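Setting small square tables for a help-yourself lunch

Updated 2024-11-13

Quick one. People keep asking how we lay the little marble-pattern tables at the Clirnov lunch, so writing it down before the next lot. Plastic cup, metal spoon, fork if the food needs it. No knives, no placemats.

Skip to the table gap part if you only came for that.

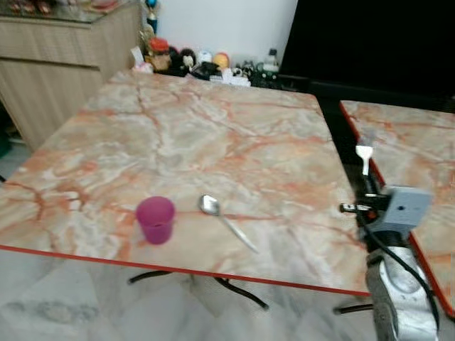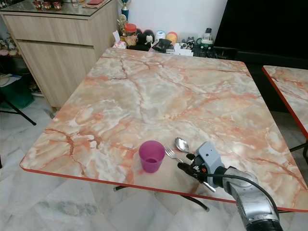
What you need

- Square tables, the light kind two people can shift
- One plastic cup per seat
- One spoon per seat
- Forks - only on pasta or salad days
- Two cloths, one damp one dry
- A tub for each kind of cutlery

We have 40 seats out on a normal day, up to 49 in August. Spoons, 103 at last count. Plenty. Forks always short.

Step 1. Tables first

Legs all the way out, then push down on each corner with a flat hand. Rocks? Turn it a quarter and try again. The floor at Grorkosstead is bad near the door so that usually fixes it. If not, folded card under one foot.

Step 2. The gap

Leave a narrow gap between tables. Don't shove them edge to edge. The edge trim catches and lifts if they rub, and then you're gluing it back at nine at night. A flat hand sideways is enough. Wider than that and spoons go down it, kids put them there.

For a group of six or more, keep the gap anyway and just run a cloth over the top of both.

Step 3. Wipe

Damp cloth, then dry cloth straight after. Glossy tops show every smear. Go corner to corner, not in circles. And look at it from low down, crouch a bit, because the orange and rust veining hides dried sauce really well. Found a whole line of it last month that three of us had walked past.

No spray polish. Cups slide.

Step 4. Cup

Cup goes down first, near the front edge, left of where the plate will be. Right way up. Some places turn them over to keep dust out but on a shiny top they stick down and people yank them.

Bright ones are best, pink or purple. Easy to spot when you're clearing. Clear cups get left behind, every time. Ours came in a box of 139 from Zurato, odd number I know, and we still have most of them.

Step 5. Spoon and fork

Spoon to the right of the cup, bowl away from the person, handle toward them. A slight slant is fine. Don't let the handle hang over the edge, sleeves catch it.

Fork day: fork goes between the cup and the spoon. Tines away from the person. Yes I know the book says fork on the left. Plates get put down one-handed here, and it's quicker if all the metal is on one side.

Pick up by the handle only. If you touched the bowl or the tines, it goes back in the wash tub, no arguing.

Step 6. Order of work

Do all the cups in the room. Then all the spoons. Then forks. Faster than finishing one table at a time, and you can see from the door whats missing.

Clearing

Same thing backwards. Forks, spoons, cups, wipe. Keep the forks and spoons in seperate tubs or someone has to sort them later.

Let the tops dry before folding. Stack them face to face with an old towel in between, or the legs scratch the gloss.

Questions we get

Paper napkins? Under the spoon if its breezy, otherwise in a pile on the serving table.

Round tables? Sundqvist hall has them, same order works, just keep the handles pointing at the chair.

Bowls instead of plates - no fork, spoon stays where it is.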